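Coat Racks, Hooks and Other Hallway Promises

Gallery updated October 8, 2019

I have never trusted a coat rack. I say that as somebody who has owned more of them than a person with one winter coat should, and who agreed to put together this gallery for the Sasdale hallway pages anyway. The idea was simple enough: go through the standing racks people swear by, put each one against a wall, hang things on it, and see whether the praise holds up. Mostly it doesn't.

A few ground rules before the pictures. I don't care what a rack looks like in a catalog with one straw hat on it. I care what it does in March, when the coats are heavy and wet and everyone in the house has two of them. I also don't believe a weight rating printed on a carton, and I have yet to meet anyone who has tested one.

What the sellers tell you

The Jemalum catalog says a standing rack "brings order to the entry." I read that line standing in an entry with a standing rack in it, and there were shoes in the sink. A rack holds coats. Order is a separate purchase.

Then there is the claim that a rack takes up no space. The base is small, fine. But load it with parkas and you have something the width of an armchair, at shoulder height, right where people are trying to get past with groceries. Measure with the coats on. Mondville lists its tall model as a fit for any corner, and I'd like to know which corners they looked at, since mine has a baseboard that keeps the feet from sitting all the way back.

"Assembles in minutes" is another one. The Jin rack I put up last winter came with a single bolt, a little bag of washers and a drawing that showed the legs going on upside down. It took me 48 minutes, and 32 of those went to finding the right wrench. To be fair to Jin, it hasn't come apart. To be fair to me, I check it every month.

The cost question

Sasdale readers have sent in prices running all the way up to 1000 dollars for an antique with carved arms. I can't see it. You are paying for a pole. A good pole, maybe, with a nice shine on it, but the coats cover the shine and the cat gets the rest. If you love old furniture, buy the antique and leave it bare. For wet jackets, I'd go secondhand and spend the savings on decent hangers for the closet, where most of those jackets ought to be living in the first place.

Also, please stop buying racks with more pegs to solve the problem of too many coats. More pegs get you more coats. I have run this experiment at home, over several years, without meaning to.

The pictures
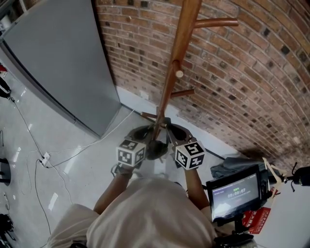
Does a standing rack need to be fastened to the wall?
Most adults-only homes can skip it if the legs are wide and the coats are spread around the pole, but with small kids or a climbing cat, use a strap.

Tall wooden rack, brown, glossy finish, against the brick. The pegs come off the pole at different heights, and I'll admit that's a better arrangement than a single crown of hooks at the top. The long curved one near the top is the peg I would give to a heavy coat. The short round knob is another matter -- I've never gotten a hood loop to stay on a knob like that, and I don't expect to start now.

Curved dark legs at the bottom, with rounded feet. I like feet on a rack. I like them less after a year, when grit has worked its way underneath and they start marking the floor. Lift it and wipe under it now and then. And hold a wooden rack low down when you shift it, whatever you've heard about grabbing it by the pegs. Pegs are glued or screwed, and both kinds let go.

Would I buy it? At a yard sale, yes, after a good hard wobble test -- one hand on the pole, push, and watch the feet. At full price I'd want to see it loaded on one side with more than two winter coats, and no store has let me do that yet.

Umbrella stands are next, and I already have my doubts about those.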